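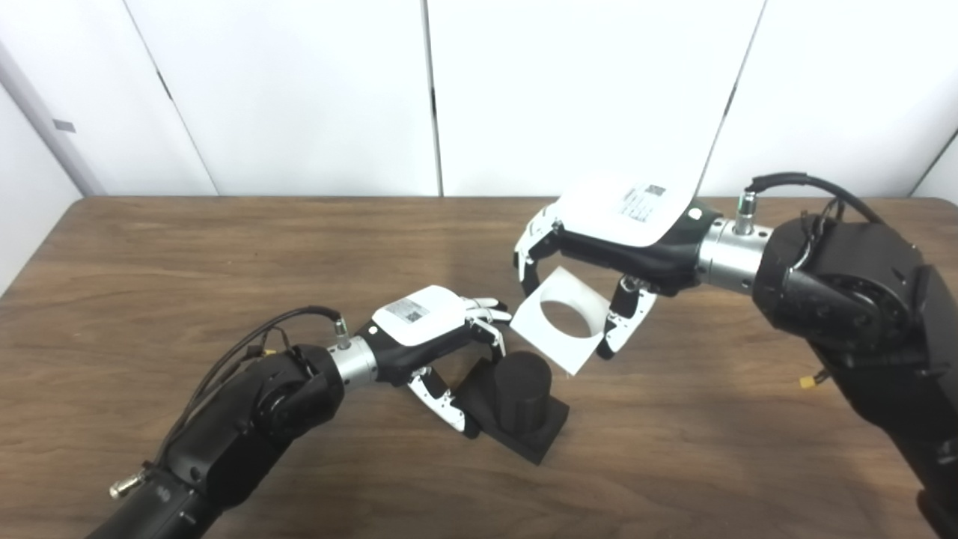

Page last changed in September

Print this page | E-mail this page

Moving the shift schedule off the spreadsheet

The support desk at the Closimcombe office has 50 people on it, and until this summer their shifts lived in one spreadsheet. Sidra Sethi built it and kept it running. It had a tab per month, a color for each kind of leave, and a macro that broke whenever a row was inserted above the header.

We replaced it with Drolex, a scheduling package that proposes a draft from past ticket volume. I handled the data import. These are my notes.

The import wants one row per person per shift. The spreadsheet had one row per person per month, with shifts packed into cells as "E", "L" or "E/L". The split shifts took most of my time. Drolex treats them as two records with the same date and rejects the second unless the start times differ by at least a minute. I set the second start to 2:01 p.m. and fixed it by hand after loading.

Leave codes did not map cleanly. We had 6 and the package ships with three. Daniyal Pirzada in payroll wanted all of ours kept, so the extras went in as custom types. Custom types do not show up in the default leave report. You have to tick them one by one in the report settings, and the setting is saved per user.

The first draft schedule put Farzana Warraich on late shifts for two weeks running. The forecast was reasonable. The contract rule limiting consecutive lates had been entered as a preference, and preferences give way when volume is high. Entered as a hard limit, it held.

Managers still edit the draft. Shagufta Kazmi changes up to six shifts a week on her team, mostly swaps people have agreed among themselves. The software logs each edit but does not learn from them in the version we run.

Open items: time zones for the Satau team, and an export that payroll can read without renaming columns.

Recent posts
Ticket categories we merged
Exporting call logs from Kourkoulas
Why the wait time report was wrong
Notes on shared mailboxes

Contact | Copyright Ehsan Minhas | Back to top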